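Travão elétrico no atrelado: notas de montagem

O controlador Akance ficou finalmente montado no reboque de dois eixos. Comprei-o em novembro e esteve meses na prateleira à espera de um conector de sete pinos que não fosse de plástico mole.

O manual manda fixar a unidade na horizontal, com a seta virada para o sentido da marcha. No meu tablier isso é impossível sem tapar a tomada de isqueiro, de modo que fiz um suporte em L e aparafusei-o por baixo da coluna de direção. A inclinação ficou dentro do permitido. O cabo de alimentação vai direto à bateria, com disjuntor próprio, e a massa também – nada de aproveitar a carroçaria.

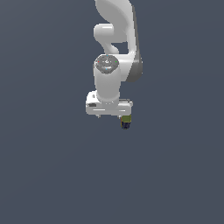

A regulação do ganho demorou mais do que a cablagem. Com o reboque vazio (516 kg na báscula da cooperativa), as rodas bloqueavam a 40 km/h em piso de gravilha. Baixei o ganho dois pontos e o bloqueio desapareceu. Com carga voltei ao valor inicial e a travagem ficou progressiva, sem o empurrão na bola de engate que tinha antes.

O Kenji Van Dusen perguntou-me por e-mail se valia a pena trocar também os ímanes. Medi a resistência dos quatro e três estavam dentro da especificação. O quarto dava leituras instáveis e foi substituído por um da Pundmont, igual em diâmetro e com o fio um pouco mais curto. Tive de fazer uma emenda, estanhada e com manga termorretrátil.

Até agora fiz 152 km com esta configuração, quase todos em estrada nacional. Falta verificar a folga dos calços e reapertar os parafusos do suporte. O interruptor de emergência ainda é o antigo e a bateria auxiliar precisa de uma caixa estanque.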